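Trurkmont Candle Notes
July

1/ Finished my second summer of selling candles by mail out of the spare room. Writing down what I changed, mostly so I remember it next year.

2/ Orders shipped since last July: 1,587. The year before it was 455. Nearly all of the jump came from wedding favors, which I used to turn down.

3/ Favors are small jars, ordered in bulk, with one scent for the whole batch. Couples pick from 5 scents now. I used to offer the full list and people took weeks to decide.

4/ Wax is the same soy blend I started with. I tried a coconut mix from Gravine in the spring. It smelled great cold and weak once lit, so I went back.

5/ Summer heat is the main problem. Anything going south leaves on the early pickup so it doesn't sit in a hot truck over a weekend. I put that on the order page and the complaints dropped.

6/ Packaging took the longest to settle. Clear bag, white ribbon, small white label in script. Plain jars looked unfinished on a table.
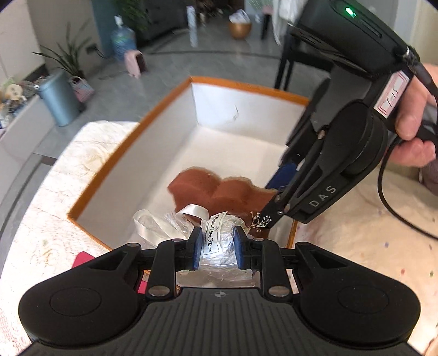
7/ Boxes: switched to the ones from Sithole. They cost a bit more and the corners hold up. I had two broken jars all spring, both in the old boxes.

8/ Wicks: trim before the first burn, every time. I print this on the card and still get emails about soot.

9/ Next up is a fall scent. Testing cedar and pear, then clove. Cedar is ahead so far. The Fonunari market opens applications soon and I'd like to have it ready by then.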